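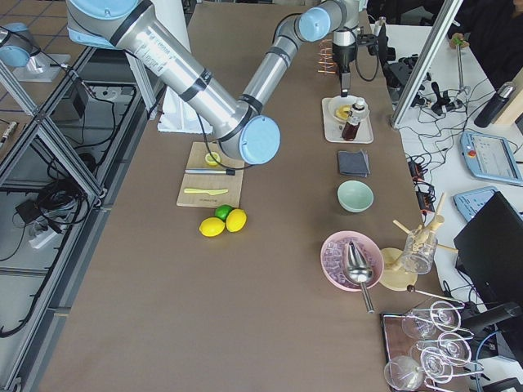 About Davumholm Robot Workshop

We are a small automation firm in Fustton. We teach robot arms to do kitchen and table jobs, the fiddly ones, and we let people come and watch. That second bit is how most visitors find us, so this page is mostly about the open days. If you want the sales side, ask for the Truleo leaflet by email.

Who we are

Started in a shared unit behind the old bus depot. Moved twice. Now on the ground floor of the Verschueren building, door on the yard side, ring the lower bell. The upper one is the dentist.

We came out of packaging lines, most of us. Boxes, lids, labels, the same thing all day long. Good work, but we wanted to try things that don't come in the same shape every time. A lemon, say. A pastry on a plate. Glasses. So the main demo table is laid out like the end of a cafe counter: cutting board and fruit at one end, breakfast tray in the middle, ice and glasses further along. The arms work above it.

Truleo is our name for the whole table set-up and the software that runs it. Third version now. The first one we don't show.

What we do

Handling trials for caterers, canteens and people who make kitchen equipment. You bring the item, we find out whether an arm can pick it up, put it down and do it again tomorrow.

Table layouts. Where a thing stands matters more than people expect, and we spend a lot of hours moving a bowl two centimetres to the left.

Training for technicians. Two days, max four people, lunch included. You will use the pendant yourself from the first morning, not watch someone else do it.

And open days, see below.

Open days

We run them in April and again in the autumn. Doors at 10, first demo at half past, last one at 3. There are 28 places per session and they do go. The April one had 101 names on the list over the whole day, a record for us, and we ran out of chairs and then biscuits.

A session is 40 minutes. Short talk (very short, we're not talkers), then the table. The breakfast tray job is usually first as it is the one people ask for: plate or bowl on the tray, something sweet in it, napkin next to it. We swap things over between runs so it isn't the same every time. Golden pastry and syrup for one, ring doughnut for another.

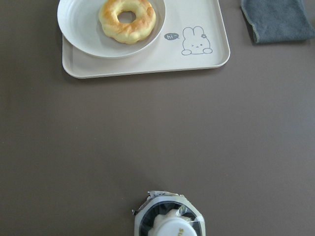 After the tray comes drinks. Ice with the scoop, glass off the stand, stirring rod. This is the slower part. Ice is a pain, it shifts about and sticks together and no two scoops come out alike. Please be patient with it, we have to be.

Then questions. Ask anything. The ones we get most:

Is it faster than a person? No. Not on this table anyway. 

Does it ever drop things? Yes. We keep spare glasses.

Can I have a go? On training days yes, on open days no. Insurance.

Can I eat the doughnut? Everybody under ten asks this. There's a separate plate by the kettle.

What does it cost? Depends on the job so much that any number we put here would be wrong. Come and talk to us.

School visits

Yes please. Years 5 and up. We take one class at a time and split it in two, half at the table and half next door doing the paper cup excercise, then swap. The cup exercise is simple: one pupil is the arm with eyes shut, the other gives orders. "Left. More left. Stop. No, stop." They get very quickly why our job takes so long.

Teachers, we need your numbers a fortnight ahead, plus allergies. Coaches can turn in the yard if the gate is open, phone first.

Behind the rail, all the time, pupils and grown-ups both. Bags on the hooks. The red stop button is ours to press.

How we work

Slow first, then faster. Every new move gets run at low speed with someone on the pendant. A layout has to come through 64 runs in a row before we put it in front of visitors. If run 63 goes wrong we start agian from one. That rule has ruined a few Friday evenings but it stays.

We write down what went wrong, on paper, in the blue folders. Customers get a copy of their folder at the end of a trial. Bad runs included.

We don't take on jobs with hot oil. Asked often, still no.

Getting here

Ten minutes on foot from Fustton station, out the back exit, over the footbridge, left at the tyre place. Three parking spaces, usually taken. Bikes can come inside.

Level access from the yard. The toilet is accessible but the door is heavy, just shout. A chair by the rail can be kept for you if you say so when booking. The compressor next door is loud now and then, we have ear defenders in kids and adult sizes.

Booking

Open days are free. Trials and training are not. Write to us with open day, school, trial or training in the subject line so it lands with the right person. We answer most things within two working days, longer in open day weeks.

Cancelling? Tell us, please, even on the morning. There's a waiting list and some of them live round the corner.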